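# 第三讲笔记:配乐什么时候该闭嘴

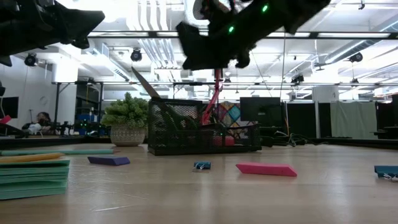 *桌上的黑色网格收纳筐,筐里有个红色的小东西*

大家好,这份是我课后补的讲义,上课讲得太快(对不起!一聊到声音我就刹不住),漏掉的都写在这里了。

先接着上回的片子《Dromon》说。全片126分钟,真正有音乐的段落我数下来只有13处,你们交上来的数字五花八门,多半是把收音机里的歌也算进去了。这里要分清两个词:**画内音乐**,人物自己听得见,比如厨房里那台收音机;**画外音乐**,只有我们观众听得见。厨房那场戏好玩就好玩在它偷偷换了身份,歌先从收音机里出来,又闷又沙,等女儿推门出去,声音突然变宽变亮,跟着她一路走到码头。我第一次看的时候完全没察觉,第二遍才拍大腿!

再说安静。父亲读信那场,整整3分钟没有一个音符,只有冰箱的嗡嗡声和纸的声音。有同学问是不是“留白”,我不太爱用这个词,太省事了。请你们写具体一点:

- 哪一秒开始没有音乐的?
- 环境声是变大了还是变小了?
- 镜头在这期间剪了几次?

写到这个程度,后面的判断自然有依据,我批起来也痛快。

对比片是《Peixoto》,路子正好反过来,音乐从头铺到尾。我知道班里不少人嫌它吵,我自己五月重看的时候也皱过眉头,可是婚礼那场我还是服气的:铜管一层层往上叠,叠到新郎开口说话,我们一个字都听不清,只看见嘴在动。你要说这是煽情,可以,但请先解释为什么偏偏让台词听不见。

顺便讲讲影评怎么写声音。最常见的毛病是“配乐动人”四个字打发过去。动人在哪儿?是哼唱还是弦乐?进得早还是进得晚?不懂乐理没关系(我也不识谱),用大白话描述就行,“像有人在隔壁房间弹琴”比一堆术语管用多了。

**作业**

1. 在《Fillino》里任选一场戏,先关掉声音看一遍,再闭上眼睛听一遍,两遍都做笔记。
2. 写一篇短评,只谈声音,情节介绍不超过8行。
3. 标清楚时间码,没有时间码的我会退回来。

想多看一点的,可以找《Vurkska》,开头那段合唱很长,耐心听完,注意第二个声部进来时画面上是谁的脸。下次课我们就从这张脸讲起,记得带耳机。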